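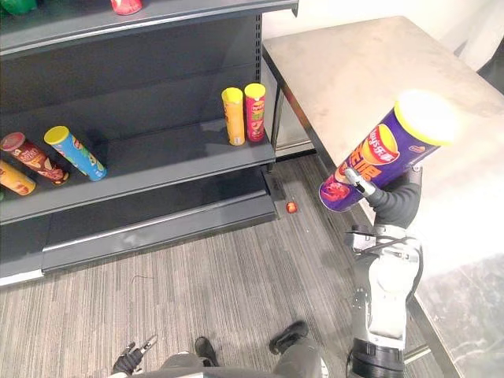
In Praise of the Small Grocery Store

I have been a grown woman for a long time and I still get a little thrill when the door of a small grocery store closes behind me. I mean the kind with four aisles at most, where one person rings you up and that same person orders the beans. I grew up over one, more or less (we rented the second floor, the Verhoeven family had the store on the ground floor), and I have spent much of my adult life looking for its cousins in every town I've lived in. This is an essay in their defense, though I'm not sure defense is the word. I mostly want to tell you how good they are.

Start with choice, which is the usual complaint. The supermarket out by the highway in Undlow has a whole wall of mustard. I went and stood in front of it once with a sick kid waiting in the car and I could not, for the life of me, buy mustard. The store on my corner has three. One is yellow, one is brown, and one has a label I can't read and is so good that I eat it off a spoon. Someone chose those three. She tried others, or her customers told her about others, and she settled the matter before I ever walked in, and I get to take advantage of all that work for a couple of dollars. I love having someone else's taste in my kitchen!

That someone is Ada Pellegrini, who bought the store when the last owner moved south and who has run it for 13 years. She doesn't have a theory of retail. I asked her for one when I started writing this and she told me that she stocks what she'd be embarrassed to be out of. I've thought about that line a lot. It covers milk and diapers and lightbulbs, obviously. In her case it also covers the flat dried noodles that the family on Stelalell Street needs for a soup they make when somebody has a birthday, and a certain brand of fig cookie that as far as I can tell is bought by one man.

A big chain can't be embarrassed. I don't say that as an insult, it's just too large to feel it. If the chain is out of fig cookies, a number drops somewhere and then a truck comes or doesn't. If Ada is out of fig cookies she has to look at him.

Then there are the snacks. I could write the whole essay on snacks, and my first draft more or less did. Nothing tells you who lives in a neighborhood faster than its chips. When I moved here the rack by the register was plain, barbecue, and sour cream and onion, in that order, forever. Now there are shrimp crackers and plantain strips and seaweed things my daughter eats by the sleeve, and a potato chip flavored like cucumber that I was prepared to hate. Cucumber! It tastes like the first hot afternoon in May. I have pushed it on everyone I know and I'd estimate half of them have forgiven me.

What I like is that these didn't show up as an "international aisle." I've always found that phrase a bit sad, as if the rest of the store had grown out of the ground in Ohio. At Ada's the rice crackers are next to the saltines since they're both crackers, and the chili crisp is by the ketchup. You reach for one thing and your hand passes over another. I learned to cook half of what I cook now that way, by going in for something dull and coming out with a jar.

And people will tell you what to do with the jar. I once stood there turning over a packet of dried lily buds, and a woman I had never met explained how her mother used them, and then a second woman disagreed with her, with real heat, about the soaking. I bought the packet. I soaked them both ways. (The second woman was right.) You can get instructions online for anything now, I know, and I use them too, but a recipe on a screen doesn't follow up. The second woman asked me about it the next time she saw me.

Now, prices. I'm not going to pretend. Cereal costs more on my corner than it does in Undlow, sometimes a lot more, and if you're feeding five people on one paycheck you should go where the cereal is cheap and I'd never scold you for it. For years I did exactly that. What I'd point out is that the comparison people make is usually a poor one. They hold up one box against one box. They leave out the gas, and the forty minutes, and above all the other stuff that fell into the cart. I kept my receipts for a while, out of stubbornness, and what I found was that I'd go to the big store for 7 things and come home with twenty, and a fair number of those got thrown out. At the small store I buy what I can carry up the hill. My arms are a very strict budget.

I waste less food this way than I have at any time in my life. I buy two carrots. Have you ever bought two carrots? It's wonderful, you eat both of them.

There is also the matter of children. My daughter was six when she first went to the store alone, with a five-dollar bill and a note. It's a block and a half, with one crossing. I watched from the window until I couldn't see her, and then had a bad quarter of an hour, and then she came back with eggs and the wrong onions and a face like she had crossed an ocean. You can't send a six-year-old to a supermarket on a state road. A whole stage of growing up is only possible if there's a place nearby that sells onions, with somebody behind the counter who'll notice a small person coming in. We talk a great deal about how kids never go anywhere by themselves anymore, and I agree, and I'd only ask where exactly they are supposed to go.

Older people need that walk as badly. My father moved in with us near the end of his life, and the store was his day. He'd go for the paper, then again for the milk he could have gotten when he got the paper. He had opinions on the bananas. I used to offer to save him the trip and I'm ashamed now of how long it took me to see that the trip was what he was buying.

Some of you live in places where none of this is possible, and I want to say something about that too, because it isn't an accident of nature. Woria, where my sister lives, has 689 households in her part of town and you can't legally open a shop within walking distance of most of them. The rules only allow houses there. It was written down that way decades ago by people who pictured a store as noise and trucks, and every few years somebody proposes loosening it and a crowd comes out to speak against. I went to one of those meetings with her. Everyone was polite. One man talked movingly about the corner store he'd had as a boy, how he'd run down for his grandmother's cigarettes and penny candy, and then he asked that the rule be kept.

I don't think he was a hypocrite. I think he believed those stores belonged to the past, the way we think of milk trucks, so that voting against one was only voting against something that couldn't come back anyway. But they can come back, and I shop in one! They open wherever the rent is survivable and the law lets them, and very often they're opened by people who arrived recently and who never got the news that the corner store was finished. If your town has a rule like Woria's, go to the meeting. It's tedious and the chairs are awful. Bring your kid and tell them about the onions.

If you already have a store, my advice is shorter. Go in. Buy the thing with the label you can't read. Ask for what you wish they carried, out loud, since owners like Ada can't guess and would truly like to know — I asked for buckwheat flour and it was there in two weeks, 6 bags of it, and I felt such responsibility toward those bags that we had pancakes until everyone begged me to stop. Pay cash if it helps them. Don't stand there comparing prices on your phone where the owner can see you doing it. I've done it and I still blush.

And try the chips. I know I said I'd cut the part on snacks, but there's a new flavor by the register as of this morning, something with lime, and I walked past it once already and I'm going back down before she closes.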